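Benoît Lemaire had already apologised twice for the coffee before I'd got my coat off. "It's from the machine," he said, as though that covered it, and then he led me through to the back room where Jimavside does most of its work.

If you don't know Jimavside, they're a small software firm that takes on the jobs bigger companies don't much fancy. Old booking systems, stock lists that live in one person's head, that sort of thing. I'd come to ask about Villemeo, the planning tool they've spent the past 2 years building for a regional bakery supplier called Coutinho, and about the students who helped to make it. (I was a placement student myself once, and mostly I learned how to reorder toner, so I was curious!)

"We didn't set out to take students," Benoît told me. "One wrote to us and asked if she could do her thesis here. We said yes because we were too busy to think of a reason to say no."

She stayed on after she graduated. Then came two more, and then Josué Seixas, who joined us at the table halfway through my first biscuit and turned out to be the one I should have been talking to all along. Josué studied statistics, came for a placement, and wrote the part of Villemeo that guesses how much flour, butter and so on each shop will want next week.
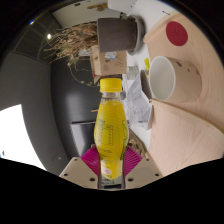

Yellow cap, yellow label, and a plant pot behind

I asked him what his first day was like.

"Very quiet. They gave me a spreadsheet with 79 columns and went to lunch," he said. Benoît started to object and then thought better of it. "No, it's true. Some of the columns had the same name. One was called 'new' and one was called 'new new'. I spent my first month ringing people at Coutinho to ask what they meant, and they were lovely about it, but half the time they'd say, oh, we stopped using that one ages ago."

That month on the phone is the bit he's proudest of, which surprised me a little. I'd expected to hear about clever sums, and he did try to explain those to me, drawing curves on the back of an envelope while I nodded along. But he kept going back to the drivers and the shop managers. A manager in one town always ordered too much before a school holiday, on purpose, so she wouldn't have to ring in while she was away. The old system thought she was having a very good week.

"You can't see that in the numbers," Josué said. "Well, you can see a bump. You just don't know it's her."

So does Villemeo get it right? I'd braced myself for a sales pitch and didn't get one. Benoît said it does well on the everyday stuff and badly on anything with icing. They tested it in 19 shops before letting the rest near it, and in three of those the managers ignored it completely for weeks. He went out to see them himself. One of them had the screen turned to the wall.

"She said it was telling her off," he said. "And when I looked, it was! We'd made every warning red. We changed them all that evening."

They've since got a colleague whose job includes reading every single message the program can show a person, out loud, before it goes out. I'd like to lend her to my bank.
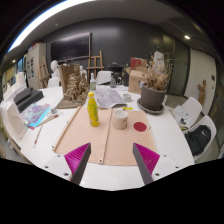

White table, with the tan wooden board in the middle

We talked a while about money, because I always ask. Students at Jimavside are paid, which I was glad to hear, and thesis students get a desk and a proper supervisor as well as a subject. Benoît won't hand out a made-up topic. "If we wouldn't pay to have it answered, why should somebody give six months of their life to it?"

He admitted that it doesn't always go well. One project, Pevenura, was meant to sort incoming customer emails, and it was dropped when the client changed its mind. The student working on it still had a thesis to hand in. Josué helped her turn it into a study of why the sorting had been so hard in the first place, and she got 100 pages out of it, several of them quite cross.

"Best thing anybody's written here," said Benoît. "I make all the new people read it."

They'll have room for another placement from December, and they'd like somebody who doesn't mind the telephone. Josué will be doing the interviews. I asked whether he was going to give them the 79 columns.

"Only the first page," he said, and went off to find more biscuits.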